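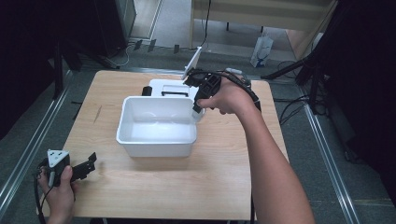
White bin on the work table, empty, with the white box and its upright panel behind it.

Packing Table Gallery: Bins, Boxes and Table Setup

This page covers the table, the bin and the floor area, with a line or two for each. Notes are kept short so the page can be read next to the packing list.

The table
Light wood with a pale, fine grain. We keep the middle of the top free for the bin and the box and put everything else on the shelves at Rilstead. The pale top makes small parts easy to find at the end of a session. Wipe it with a damp cloth and dry it right away. Do not use the orange cleaner from the hallway cabinet, which left a dull patch on the table at Hirkow.

The bin
White plastic, slightly flared sides, rounded rim. It stands a little left of center on the table. The flared shape means the bins nest when they are empty, and a stack of 13 fits under the bottom shelf. They came from Borkix in one order of 103, and most are still in use. Throw out any bin with a split rim. Stickers come off more easily if they are warmed with a hair dryer first.

The white box
Rectangular, with a recessed top and a black handle slot. It goes directly behind the bin. The flat white panel stands up at the rear of the box like an open lid. Leave space behind it when the table is set up, and do not stack anything on the recessed part.

The small black part
Cylindrical, lying on its side against the left of the white box. Small round parts are easy to lose on this table, so they go in a pouch before the table is moved.

The hand-held grippers
Two, both black, one in each hand. The one in the left hand has a white triangular housing on top with small dark dots. The one in the right hand is at the right rim of the bin. Each has a black cable. Keep the cables clear of the bin before lifting anything over the rim.

The floor and the sides
Gray carpet, with a silver aluminum rail along each side and black curtains at the far left and right. The black tripod stand is toward the back on the right, with cables coiled on the carpet next to it. Vacuum the carpet before the table goes in. The legs are awkward to work around afterward.

Storage labels
Bins are numbered on the shelf and not on the plastic. Shelf labels run up to 3000, with gaps where old stock was retired. The last one used was 2774. New labels are printed at Yazıcı and are usually ready by noon. If a label is missing, write the number on masking tape and put it on the shelf edge until the new one comes.

The shelf list was last checked in December. Corrections go on the clipboard by the door.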